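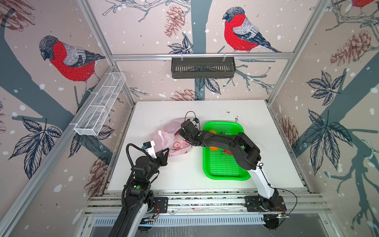
Filed under: Threads / Winter Birds & Backyards

Abundio Valdovinos
2019-12-11

Okay friends, I promised a longer thread on feeding birds through the cold months, so get yourself a cup of something and settle in, because you know I can't tell a short story to save my life.

I grew up in Ralley, where winter meant juncos under the hedge and my grandmother throwing crusts out the kitchen door in her slippers. She never bought a bag of seed in her life. I have bought many, many bags of seed.

First thing I'd say to anyone starting out: black oil sunflower. If you only buy one kind, buy that one! The shells are thin, so even the little chickadees can get them open, and the cardinals will come for it too. The cheap mixes are mostly filler and it ends up in a soggy pile on the ground.

Second thing, and I learned this the hard way our first winter in Jandside, is water. I had 4 feeders going and was so proud of myself, and meanwhile the birdbath was a solid block. A heated one doesn't cost much to run. I fill mine in the morning while the coffee's going.

Somebody asked about bullfinches, the round ones with the red breasts you see on Christmas cards and wrapping paper and all the rest of it. I'm so sorry to tell you they're birds of Europe and Asia, and you won't get them at a feeder in this part of the world. I wanted one badly as a kid. My cousin over in Curnon still insists she saw one and I've stopped arguing with her (it was a robin, Lupe).

If it's that shape and color you love, watch for pine grosbeaks in the years they wander south. Big, slow, friendly birds, and the males are a lovely rosy red. I've seen them on 3 mornings in all my time here and I could tell you what I was wearing each time.

Please clean your feeders. I know, I know, it's cold and your fingers hurt. I do mine every other week, hot soapy water and then a good rinse, and I let them dry all the way before I fill them again.

And leave your messy corners alone until spring! The dead coneflowers, the brush pile, the pinecones under the big tree. Mine looks terrible from the street and the sparrows are in it from dawn on.

More tomorrow on suet, which I have a lot of feelings about. Tell me who's been coming to your yard, I read every reply even when I'm slow to answer.

More threads
Suet, and why I quit making my own
17 shrubs with winter berries
A walk around Warraich Pond
Keeping squirrels busy somewhere else

Contact | Privacy | Back to top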